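Answers to the questions we get most often about the Skirnavska bench arm and about household and shop-floor chores in general. Last revised Monday, November 4, 2024.

## Can a robot arm do chores yet?

Some of them, under fixed conditions. Placing a known part on a known spot is routine work in a shop. Wiping a counter, folding a towel, or clearing a mixed pile is still research work in most homes. The gap is mostly in perception and contact, and arm strength has little to do with it.

## What is the simplest task you run?

Flat placement. A sheet of one solid color marks the target on a white table, and the arm has to bring an item to it and let go. 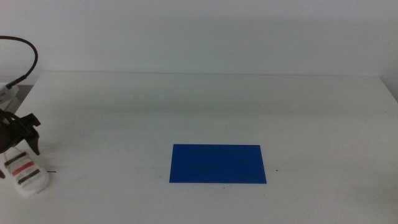
The target stays in the same position for a full block of trials. Once a policy passes the block, the target is moved and the block is repeated. A policy that only works in the first position is recorded as a fail.

## How many trials does it take?

The August block at Farnley used 394 trials on one task. Training data for that task came to over 2,000 demonstrations. A new task of similar difficulty needs fewer if it shares the same grasp.

## What success rate counts as usable?

We use 85 percent as the cutoff for continuing work on a task. It is not a cutoff for deployment. A kitchen helper that drops one plate in seven would be returned, and a shop cell at that rate would be shut off before lunch. 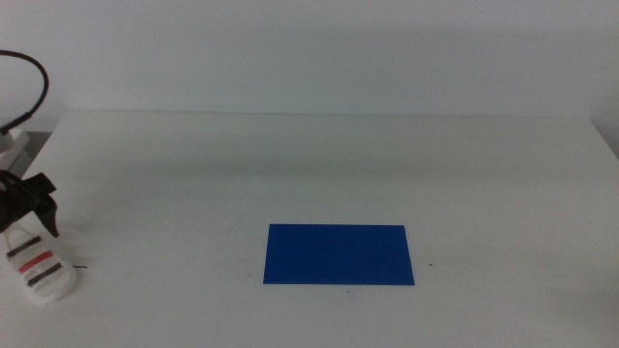
Shop-floor users normally ask for a figure per shift, including recoveries. We report recoveries separately. A missed grasp that the arm corrects without help counts as a success with one retry, up to a limit of 2 retries.

## Why is a bare white table hard?

Depth estimates are weak on a surface with little texture. Soft shading can be read as a change in height, and small specks can be picked up as features. Height error matters most in the last stage of a reach, when the fingers are close to the surface.

## Do you use more than one camera?

Yes. A fixed camera covers the workspace and a small one rides at the wrist. The wrist view is used for the final approach.

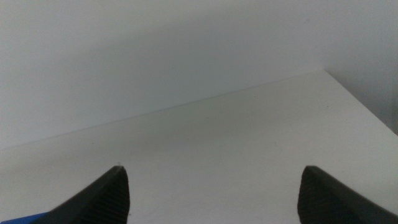
Calibration between the two is checked at the start of each session. If the check fails, trials from that session are dropped from the totals.

## Can it pick up paper or cloth?

Cloth, sometimes. A single sheet lying flat is harder, as there is no edge for a finger to get under. The Agudelo add-on slides the sheet to the table edge first. It is slow and does not work on a table with a raised lip.

## Will it work in my home?

Not as supplied. The Clundotance software assumes a fixed table, steady light, and a clear area within reach of the arm.

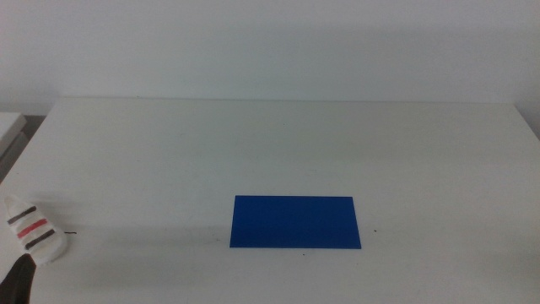 *Work surface with the blue sheet lying flat; striped fingertip at lower left.*

## Is it safe to stand next to?

Stay outside the marked reach while the arm is powered. Speed limits are set in the controller and should not be raised for demos.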